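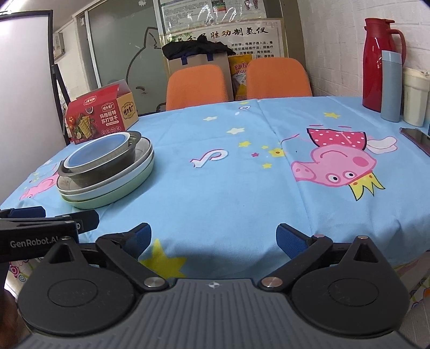
How to set up a rented pop-up canopy for a backyard party

So you've got the date, you've got the guest list, and now there's a long heavy bag leaning against your garage that's supposed to turn into a party shelter. Good news: this is one of the most satisfying jobs of the whole day! Two people can have a standard canopy standing in 18 minutes once they've done it a couple of times, and even a first go is easily finished before the ice arrives.

I've put these up on lawns, driveways, a curling club parking lot and one very sloped cottage yard, and the steps below are the ones I keep coming back to.

What you'll need

The canopy frame and its roof (usually packed together)
Side walls, if you rented them
Four leg weights, or pegs and guy ropes for grass
A rubber mallet
A tape measure
A stepladder, the short kind
A second person, ideally someone close to your own height

Measure first

Do this the evening before, when you still have time to change your mind. Mark the four corners with whatever's handy (I use upside-down flower pots) and then stand in the middle and look up. Branches, eavestroughs, the clothesline, the string of patio lights you forgot about in May. Check for overhead wires too, and if there are any near your spot, pick a different spot.

You want a good walking gap on every side. The ropes stick out further than people expect, and kids running in the dark will find every one of them.

If you're pegging into a lawn, know what's underneath. Irrigation lines and buried cables are both easy to hit. Call your local locate service well ahead, or use weights and skip the worry.

Opening the frame

1. Stand the folded frame upright in the centre of your marked area and take off the bag. Put the bag somewhere you'll remember. Inside the house is best.

2. Each person takes two legs, on opposite sides. Lift slightly and walk backward until the frame is a bit more than halfway open. Stop there.

3. Drape the roof over the top and line up the corners. Most roofs have a front and a back, so look for the logo panel or the tag. On the Gostik frames the tag goes to the rear left leg, and it took me three parties to notice.

4. Fasten the corner hook-and-loop tabs loosely. Leave the middle ones alone for now.

5. Walk the frame out the rest of the way, then push each corner slider up until it clicks. Keep your fingers out of the scissor joints while you do it! Hold the outer leg with one hand and push from below with the other.

6. Fasten every remaining tab.

Raising the legs

Raise two legs on the same side by one notch, then the other two, and keep going that way around. My friend Serena Mancuso likes to send one side all the way up first and it does work on flat ground, but on a slope the whole thing starts to wander.

On uneven ground, leave the uphill legs a notch or two lower. Step back to the fence and have a look – your eye is a pretty good level from there.

Anchoring

Anchor it right away, even on a dead calm morning. On grass, drive the pegs at an angle, with the tops leaning away from the canopy, and tighten the ropes in opposite corners. On pavement, strap a weight to every leg. Follow the numbers on the rental sheet for how much weight you need, and ask for more if your yard is exposed.

Check your sheet for the wind limit as well. If the forecast goes past it, take the canopy down and move the party into the garage. Garage parties are great fun.

Adding walls

Start with the windward side and leave at least one side open. Never run a barbecue, fire pit or fuel heater under the roof, walls or no walls.

Taking it down

Walls off, legs down, tabs loosened, sliders released, then walk it in together. If the roof is damp, tell the rental shop when you return it, or spread it over a railing to dry before you bag it. Check the grass for pegs before anyone mows.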